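Mein Zaun und ich

Seit Oktober wohnen wir am Stadtrand, und seit Oktober weiß ich, dass Rasen eine Weltanschauung ist. Der Nachbar zur Linken mäht diagonal. Der zur Rechten, Yakubu Sani, mäht gar nicht und wird trotzdem gegrüßt, was mir Hoffnung macht.

Ich selbst habe mir für 400 Euro einen Mäher gekauft und ihn bisher 4 Mal geschoben. Das macht 100 Euro pro Runde, die Fahrt zum Baumarkt nicht mitgerechnet. Dafür hätte jemand kommen können, der das gern macht.

Dann der Zaun. 68 Latten, alle zu streichen, sagt der Vormieter – er hat es auch nie getan. Auf der Dose steht »zieht schnell ein«. Mit mir ging das langsamer.
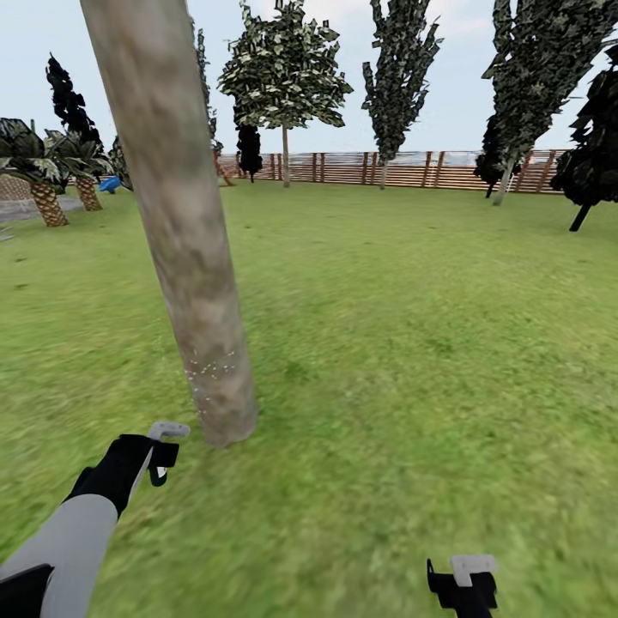

Viel Grün, ein Baum, hinten ein Holzzaun.

Im Frühjahr wird gestrichen, das habe ich am Küchentisch laut versprochen. Yakubu hat mir seinen Pinsel geliehen und gemeint, es eile nicht, er brauche ihn die nächsten Jahre nicht.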